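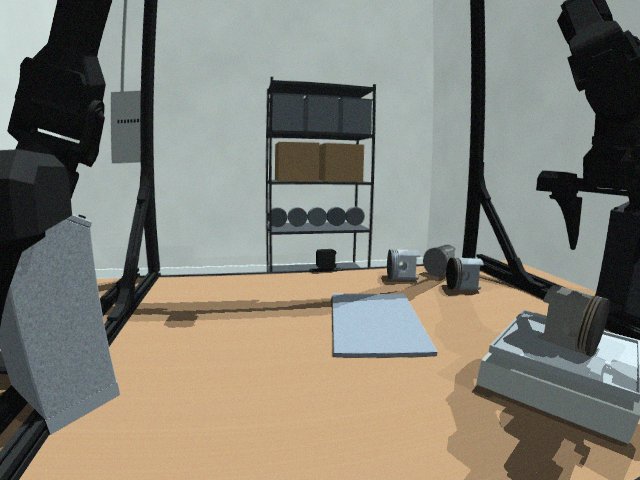 Subject: Re: [hamstead-print] Seam placement and elephant foot on flat parts
Date: 12/04/2023
List: hamstead-print

On the earlier thread, a list member wrote:

> I am printing a set of drawer dividers for the Costello cabinet and
> the bottom edge flares out on every one of them. The slots are
> 7 mm wide in the model, and the dividers will not go in without
> filing. I have lowered the bed temperature twice. The flare got
> smaller but the corners started to lift. I also get a rough line
> up one side of each part. Is that the same problem or a separate
> one?
>
> Slicer is Pullik, stock profile, 0.2 mm layers, PLA.

They are separate problems, and I would fix them in this order.

First layer height

Before touching temperature again, check how hard the first layer is being pressed into the bed. Print a single-layer square, 100 mm on a side, and look at it under a lamp held low. If there are ridges between the lines that catch a fingernail, the nozzle is too close. Raise the Z offset in steps of 0.02 mm until the ridges go away and the lines still touch each other. Measure the square with calipers at the middle of each side and again at the corners. If the thickness differs by more than 0.05 mm between opposite corners, the bed needs leveling, and no offset will be right everywhere.

The stock Pullik profile also sets the first layer flow a little above the rest of the print. Look under Material, then Advanced. I run it at the same value as the other layers. On my machine that change removed almost half the flare before I did anything else.

Bed temperature

Put it back to where it was before the corners lifted. If the profile allows a separate value for the first layer, leave that one high and drop the following layers by five degrees. The flare comes from the lowest few layers staying soft under the weight and heat of what is printed over them. A dropped value from layer two onward helps with that and does not cost adhesion at layer one.

Turn the part fan on at layer two as well. The stock profile waits until layer four.

Compensation in the slicer

Whatever flare is left can be taken out with the first layer inset. Pullik calls it "initial layer horizontal expansion" and wants a negative number. Start at -0.1 mm. Past -0.25 mm you will see the inset as a step on the underside, and narrow features start to lose their outer line.

The setting applies to holes and outlines together. A hole in the bottom face gets wider by the same amount per side. For the dividers this is harmless. For anything with a press fit at the bed side, put a chamfer in the model and leave the slicer setting at zero. A 0.4 mm chamfer at 45 degrees has covered every case I have had.

The rough line

That is the Z seam, where each outer loop starts and stops. The stock profile places it by shortest travel. On a flat rectangular part that usually lands it on the same face each time, though it can wander between corners. Set seam position to "sharpest corner" and pick the back left. The line will still be there, but on a corner it can be taken off with one pass of a scraper.

If the seam is a raised bead, it is a pressure problem. Run the linear advance pattern and pick the line with even width through the speed change. If there is a gap at the seam, retraction is too long for the hotend. The Brillari direct drive kit ships with 2 mm in its notes. I use 0.8 mm with it.

Do not tune the seam and the first layer in the same print. I did that last February and lost track of which change had done what.

Test part

There is no need to print whole dividers to check any of this. Cut the model at 6 mm high in the slicer and print only that. Measure the width at the bed, then at 3 mm up. The difference between the two is the number you are trying to bring down. Mine is at 0.04 mm now and the parts slide in by hand.

Also check the slots in the cabinet. The Costello slots I have measured came out narrower at the back than at the front, so a divider that starts well may still bind before it is home. Measure both ends before deciding that the print is wrong.

Filament

One last item, from the other thread. The drying times posted there were for nylon and are much longer than PLA needs. Four hours at 45 C is enough. I have 22 spools on an open shelf and dry them only when I hear popping at the nozzle or see strings that were not there before.

If the flare is still over 0.1 mm after the offset and flow changes, post the calipers readings from the short test part along with the first layer section of the profile. Please paste it as text. The list software strips attachments.

--
hamstead-print mailing list
To unsubscribe, send a message with the word "leave" in the subject line.
Message 546 in archive. Previous by thread | Next by thread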